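How to Get a Question onto the Edwards Town Ballot

Residents of Edwards can put a question to local voters without going through the council. You need signatures, a sponsor and some patience with the clerk's office.

Step 1. Write the question. It must be one sentence that can be answered yes or no. Leave out the reasons for it, which go in a separate statement.
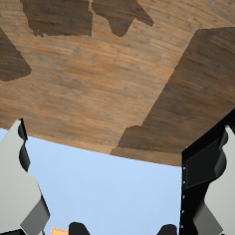

Socorro Arboleda writes: Ours came back in January over the word "should". Ask the clerk to read a draft before you print anything.

The clerk will look at a draft free of charge. Allow nine days for an answer.

Step 2. Name your sponsors. Four registered voters have to sign the cover sheet in ink. They can't withdraw later, so make sure they have read the final wording.

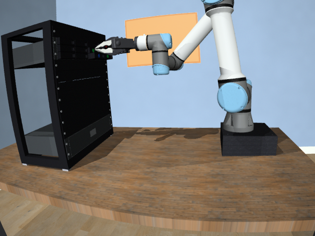
Przemysław Baran asked whether a sponsor can also collect signatures. Yes, but a sponsor can't sign as witness on the same page.

Step 3. Collect signatures. You need 2000 valid ones. Aim higher – the Mumska Road petition lost 184 names at the check, most of them people who had moved and not updated their registration. Each signer prints a name and a street address. Post office boxes are not accepted.

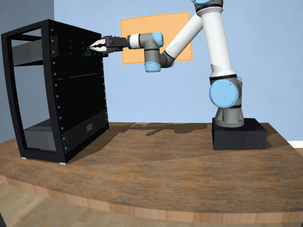

Number the pages before you hand them in and keep a copy of each one. The clerk gives you a stamped receipt, and the period for objections starts on the date of the stamp.

Step 4. Wait for the notice. If the petition passes, the question goes on the next regular ballot. If it falls short, you get one chance to add names, using fresh sheets and the same wording.

Updated March 3, 2021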